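Can a machine do the sorting and putting away yet?

Forum > Workshop and Home Automation > General

tinsnips56
Wednesday, 7.40 am
We run a small hire shop for garden and event kit and a lot of the day goes on small stuff coming back in. Gloves, caps, aprons, all in one heap. Somebody has to pair the gloves, put the caps together and get it into baskets for the shelf. My brother-in-law is convinced we could have an arm on a bench doing this by next May. I said I'd ask. Has anyone got one doing soft goods in a real shop, not on a stand at a show?

Hobbin
Wednesday, 8.15 am
Not soft goods. We've had a Volar arm on the packing bench for 16 months and it's fine with boxes. Same size box, same place, all day long. We tried it on bagged dust sheets and gave up after a week. It would pick up two, or pick up one by the corner and drag the rest off the bench.

Danica Zupan
Wednesday, 8.52 am
I do commissioning work so take this as you like. Boxes are a solved job. Cloth is harder for a plain reason: it has no fixed shape. A glove can lie flat, folded, inside out, half under another glove, and the arm has to work out where one ends and the next one starts. If they are all the same grey it is worse. Most of the progress in the last couple of years has come from people driving the arms by hand and recording it, then training on the recordings. It does work, up to a point. I've seen knitwear picked and dropped in a bin quite reliably. Pairing is another matter.

mrs_pell
Wednesday, 9.30 am
Why would anyone want this? I can pair a sack of gloves while I'm on the phone. By the time you've bought the thing, bolted it down, fenced it and paid someone to come out when it stops, you could have paid a Saturday lad for years.

tinsnips56
Wednesday, 12.10 pm
Can't get a Saturday lad, that's half the trouble. I'm not looking to get rid of anyone. I'd like the two I've got to be out in the yard and not stood at a table.

Danica, what do you mean by up to a point?

Danica Zupan
Wednesday, 12.44 pm
Same table, same light, same sort of items, it does well. Change the table or bring in a different make of glove and the success rate drops. On the last job I worked on we logged 1,157 picks on mixed textiles and 700 of them were clean first time. Most of the rest came good on a second or third go, which is all right if nothing is waiting on it. Overnight, say.

For anyone who hasn't seen this kind of set-up close to, the work is ordinary enough. Grey knit gloves, a couple of beige visors, a blue plastic basket, two fingers doing the picking. 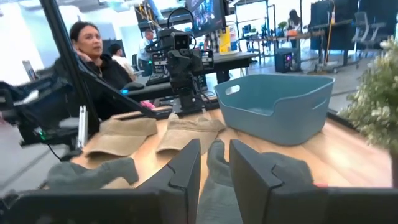 What sort of gripper do you need for gloves and caps?
Two plain fingers will do for most of it, provided they can close gently and the pads have some grip. Suction is poor on knitted fabric as the air goes straight through.

That's the cheap end of it. The money goes on the cameras and on the hours spent teaching it.

Hobbin
Wednesday, 1.20 pm
700 out of 1,157 is not a number I'd put in front of my boss. He'd want it in the high nineties before he signed anything.

Danica Zupan
Wednesday, 1.31 pm
He'd be right to for a packing line. For a returns bench with no clock on it I'd argue it's usable. Depends what a miss costs you. A dropped glove costs nothing.

quarrybank
Wednesday, 4.05 pm
I'm with Hobbin. We had a demo from Clullatell on folding workwear. It folded a T-shirt nicely. Then our supervisor handed it a pair of overalls off the peg and it stood there. The rep said it would need more training data. Fair enough, but that's us doing the work for them.

Where I think they are ready is fetching and carrying. We have a Birnside tug that takes full baskets from the bench to the stores and it has hardly missed a day.

mrs_pell
Wednesday, 5.48 pm
So you'd have a machine carry the basket and a person fill it. That I could live with.

tinsnips56
Wednesday, 7.15 pm
Might be the way round for us too. Any idea on floors? Ours is old concrete with a lip at the store door.

quarrybank
Wednesday, 7.33 pm
Get the lip ground down or put a ramp on it. Ours stuck on a hose the first morning. Otherwise it isn't fussy.

Danica Zupan
Wednesday, 8.02 pm
If you still want to try an arm, hire one. Gallegos do them by the month with the bench included. Give it gloves only to begin with, one make, and sort the caps yourselves. Keep a tally of misses. You'll know by week three.

Hobbin
Wednesday, 8.20 pm
Ask who pays for the callouts before you sign.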